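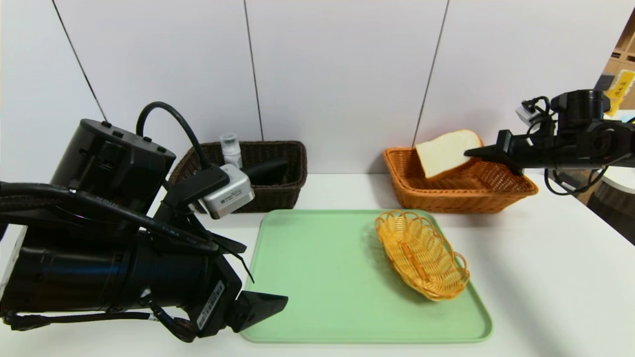 Home | Dealer Login | Guides | Price Lists | Contact

Justari Dealer Desk – Set-up Guide
Section 4: Making a seasonal down payment offer
Last changed 22/09/2025

This section is for showrooms which sell Asow cars and want to show a reduced down payment on their stock. Before you start, please finish Section 3 (Stock and Prices). You need the manager password. The sales password can see offers but cannot make them.

4.1 Create the offer

1. Open Offers, then New Offer. If the button is grey, you are in the sales account.
2. Type a name for the offer. The customer will see this name on the printed quotation, so do not use your internal codes.
3. Choose the finance partner. In the Enthorpe region only one partner is shown, and this is correct.
4. Enter the smallest down payment you accept. The system takes whole amounts only. If you enter 2400.50, it is saved as 2400 and there is no warning.
5. Enter the number of monthly payments. The shortest plan is 12 months.
6. Set the first day and the last day. The offer closes at midnight of the last day, by the clock of the showroom computer.
7. Press Save as Draft.

Note: A draft is not visible to the sales staff. You can leave it as long as you want.

4.2 Connect the cars

1. Open the draft and press Add Vehicles.
2. Filter by model and by stock date. Demonstrator cars are hidden at first – tick "Show demonstrators" if you want to include them.
3. Mark the cars and press Connect. You can connect up to 300 cars to one offer. For a larger stock please make a second offer with the same values.
4. Check the column "Other offers". A car can be in two offers, but the quotation will use only the one with the lower down payment.

CAUTION: Do not connect a car which already has a signed order. The monthly payment on the order will be calculated again, and the old figure cannot be brought back. If it has happened, do not print anything and call the support desk.

4.3 Test the quotation

1. Open one of the connected cars and press Test Quotation.
2. Compare the down payment and the monthly amount with the letter from your finance partner. A difference of one unit comes from rounding and can be ignored.
3. Look at the registration fee line. It must stand outside the financed amount. If it is inside, go to Settings, Fees, and remove the tick at "Include in loan".
4. Print one page. The word TEST must be across it.

Note: Test quotations are deleted every night.

4.4 Publish

1. Go back to the offer and press Publish.
2. Enter the manager password again.
3. Ask one salesperson to log out and log in. The offer appears under Today's Offers.

After publishing you can change the last day, but the down payment is locked. To change it, close the offer and copy it to a new draft.

If you see error 1963, the finance partner has not confirmed your dealer number for this year. Suwannarat branches had this error in May and had to send the confirmation form again. The form is in Section 9.

Next: Section 5, Trade-in Values
Back: Section 3, Stock and Prices

Comments (3)

showroom_east
In 4.2 the demonstrator tick does not stay. I must set it every time I open the page. Is it the same for others?

partsandsales
Same here, also on the second computer. Thank you for the rounding note, we spent a whole morning on one unit of difference.

K. at the front desk
Can the offer name be longer? Ours is cut on the printed quotation after the second word.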